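4.2 Grasp and Contact Rules

Operators at the two collection sites, Melow and Zonska, followed the same written protocol, which we call the Clandance rules. The first version covered only safety and file naming. It said nothing on how cloth should be held, and the two sites drifted apart within a month. Reviewers at one site rejected episodes that the other site passed. The rules in this section were added in March and applied to all 3,288 episodes reported here.

A grasp on fabric is valid when both finger pads touch the cloth and a fold is held between them before any lift begins. Operators must close on a single fold and pause for 30 frames before moving.

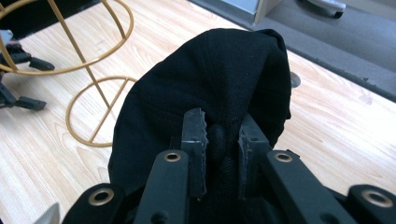 Figure 3. Two-finger pinch on a dark fabric item at the tabletop station.

Contact labels are assigned by a reviewer who did not record the episode. The reviewer marks the first frame in which the cloth is held on both sides and checks that frame against the rule. In Figure 3 the pads hold a narrow fold that bulges up between them, and the rest of the cloth still rests on the table, so the frame meets the rule for a valid pinch. Black cloth between dark pads is harder to label than light cloth, and we ask for a second reviewer whenever the item and the pads are close in color. If the two reviewers differ by more than 30 frames, the episode goes back to the queue.

Other objects may stay on the table during a fabric task, provided the cloth does not touch them at the start. A wire stand next to the item, as in the same figure, is allowed. Operators may not move such objects once recording has started.

Finger pads are inspected every 90 episodes and replaced after 1,000, or sooner if the gripping face is chipped. Both limits follow the Kļaviņa checklist, which we adopted without change. Replacement is logged with the episode number so that later users can separate data by pad age. Episodes recorded between a failed inspection and the last passed one are kept but flagged.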